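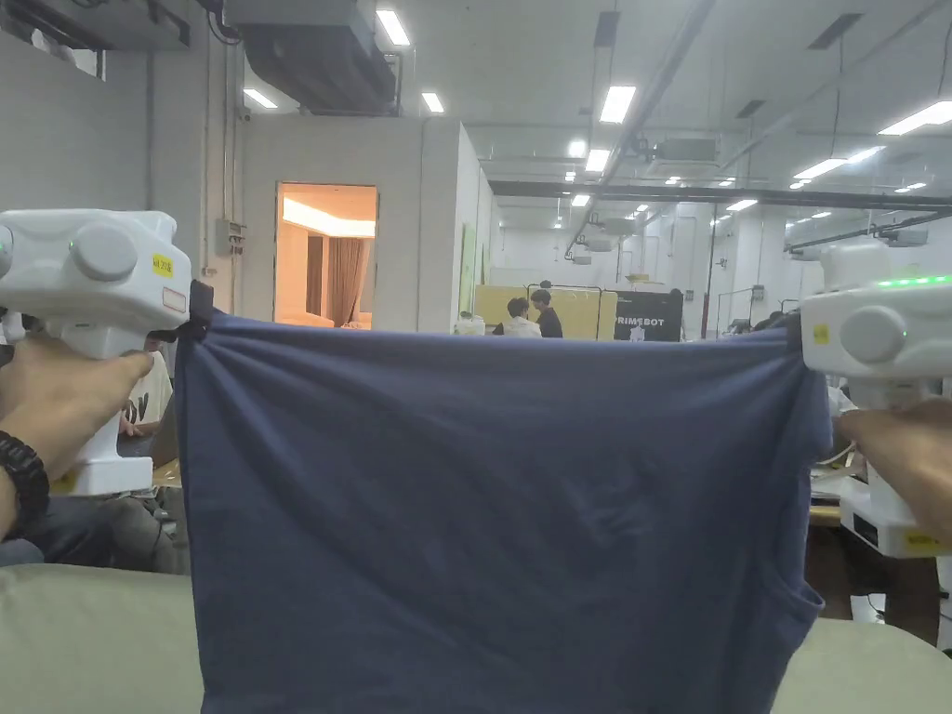

Figure 3. Dark blue T-shirt held by its two upper corners, one gripper per side.

4.2 House rules for handheld demonstrations

We keep our rules short, and I'll admit I wrote the first draft on a train to Ondilville. Rule one: both grippers stay on the garment's corners until the top edge is stretched out (a few wrinkles are fine!). Rule two: check the green lights on both units before you start, and again if you stop to chat. Thu Lâm wanted a third rule about sleeves, and we argued over that one for most of January. For now it's a note in the Birar checklist, and an operator may retry a grasp up to six times before we drop the take. 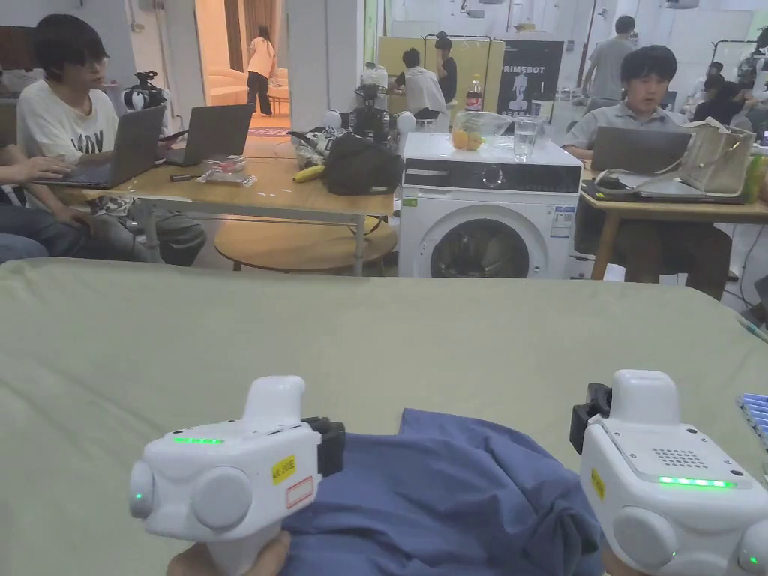
Figure 4. Both grippers over the bunched garment on the green table.

Bunched cloth gets its own label in our logs. Bronisława Piątek and I labeled these takes separately, then compared notes, and we mostly disagreed about where "bunched" ends and "folded" begins.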